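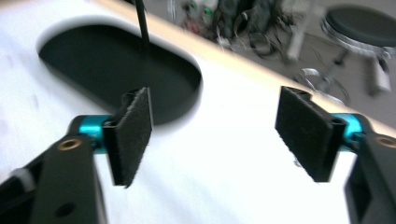

17 April 2026

Lost most of the morning to the left gripper again. Same fault as before: it closes fine, holds fine, then on release one finger opens and the other stays put for a second or so before it lets go. On the Traltolar job that second is enough to drag whatever it was holding sideways across the table.

Plan for the day was 200 runs of picking up small stuff and putting it in the tray. Got to 14 before the first sticky release. Stopped at 60, when it got stuck shut and pulled hard on my hand. Nothing hurt, but I had to reach over with the other hand to hit the stop, and that hand had a gripper on it too. I didn't like that at all. The stop button needs to be a foot pedal. I wrote that in the log in August and it's still a button.

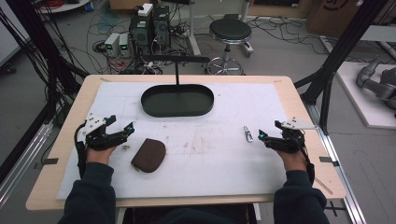 Pouch and clip on the foam, both grippers on.

Checked the easy things first. Swapped the left and right cables, and the fault stayed on the left, so it isn't the cable. Reloaded the settings from the good backup. No change. Took the felt off one pad in case the fuzz was catching, and put on new. No change there either, and now that pad grips a little differently from the others, so I'll have to redo it.

My guess is the motor driver. It was noticeably warm when I opened the housing after lunch. Abdella sold us 3 of those boards as spares and I can find one. Wrote to Skodholm asking if they have seen the same thing on theirs. They said try a lower current limit, which I did, and then it dropped the clip every other time.

Threw out all the runs from today, including the ones that looked good. I don't trust the finger positions in them.

Filled in the safety form for the stuck grip. The left one is tagged and off until the new board is in. Need to ask Flalley what a pedal costs and how soon they can ship it. Right hand only tomorrow, if I can get the software to start with one side missing. Last time it wouldn't.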